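4.3 Setting the grip profile for thin sheet and rolled paper

Trekthorpe ships with three grip profiles: Rigid, Soft and Sheet. Use Sheet for anything that bends under its own weight or springs back when you let go, such as labels, leaflets and printed inserts. The default profile, Rigid, closes until it reaches the force limit. On a paper roll that limit is never reached before the roll goes flat.

Before you start, complete section 4.2 (finger zeroing). The Sheet profile reads finger position, so a bad zero gives a bad grip.

1. In the Homside panel, open Tasks and select the task you want to edit.

2. Click the Grasp block, then choose Sheet from the Profile list.

3. Set Closing speed to 7. Higher values are accepted, but the controller checks contact once per cycle and will overshoot on light paper.

4. Set Contact window to 50. The controller averages this many position samples before it decides the fingers have met something.

5. Tick Hold on position. The fingers stop where contact was found and stay there. They do not keep squeezing.

6. Click Apply, then Test grasp. Keep one hand near the stop button during the first test.

Note: Test grasp uses the live wrist camera stream. If the preview is gray, restart the Bright perception service and wait for the status dot before trying again.
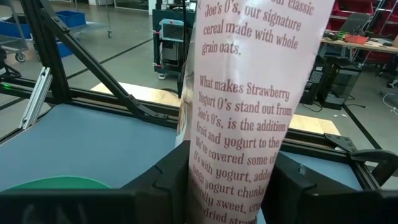

7. With the sheet held between the fingers, open View > Mask. The colored overlay should cover the paper and leave the fingers out. If it spills onto the fingers, go to Mask settings and reload the finger model.

8. Check the Surface field. For a curled sheet it should read Curved. If it reads Flat, the planner will treat the sheet as a thin plate and may route it too close to the rails of the cell. Change the field by hand and click Lock.

9. Save the task. The panel writes a new revision and keeps the old one.

Caution: Do not switch profiles while the fingers are closed. The force limit of the new profile takes effect at once and can crush the part.

Glossy stock

Shiny paper can leave holes in the depth data where it catches the light. Small holes are filled automatically. For larger ones, turn on Use color edges under Mask settings. The outline is then taken from the color image, and planning takes slightly longer.

Printed text does not affect the mask. If your task also reads the text, run the Read block on the flat sheet before the grasp. Lines that wrap around a curve come back squeezed or missing their ends.

Error codes

335: No contact found. The fingers closed fully without meeting the sheet. Lower the approach height and test again.

2,277: Mask lost during hold. Look for glare on the sheet, then repeat step 7.

If either code comes back after three tests, export the task log and send it to Jolene Faulkner on the support desk. Include the revision number from step 9.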